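Sorting the pans, finally

I have had the same set of pans since I moved into the flat on Mollel Road, and they have never had a proper home. They lived in the drawer under the oven with the lids slid down the side, and every time I wanted the one at the bottom I had to lift out the lot. In June the runner on that drawer gave up, so I had to empty it anyway.

I started on a Thursday evening after tea. Everything came out on to the kitchen floor and I went through it a bit at a time. The old frying pan went straight in the bag for the tip. It had a dip in the middle and the egg always ran to one side. Two of the lids fitted nothing I own. I think they came from Natália Abreu when she moved back to Leiria, along with a steamer basket I have used once.

The thing I wanted to decide was which saucepan to keep for every day. I had a heavy one from Quiroga, the shop by the bus station that closed, and a lighter navy one. The heavy one is good for stews but I don't like lifting it full with one hand. The navy one does porridge, pasta for one, peas, soup, rice. It has a hole at the end of the handle as well, so it can go on a hook, and that settled it. The heavy one is now on the top shelf and comes down on Sundays.

For the hooks I bought a rail from Traswood. It came with 8 hooks and the wrong screws. Armindo Figueiredo from downstairs lent me his drill and came up to see that I didn't go through a pipe. We put it a bit higher than I had marked because the pan would have knocked against the kettle. It takes the weight with no trouble.

Cups were the other job. I had far too many and most were the free sort. I kept three, including a dark one with straight sides which holds a decent amount of tea, and put the rest in a box for the Omby sale. The shelf looks bare now but I haven't run out yet.

I still need to do something about the lids. At the moment they are standing in a letter rack, which works for the small ones. The big one slides out if you shut the cupboard too hard. Somebody suggested sticking a towel hook on the inside of the door, so I might try that next.

The drawer itself has a new runner and holds baking trays and the cooling rack. I can open it with one finger.
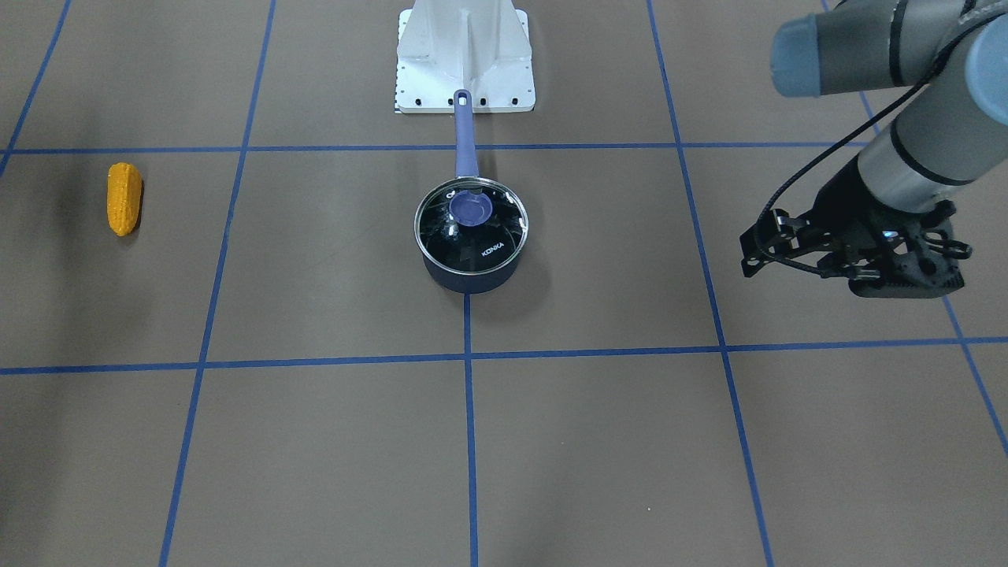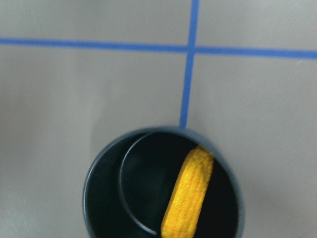
The navy saucepan first, then the dark cup. Blue tape on the surface in both.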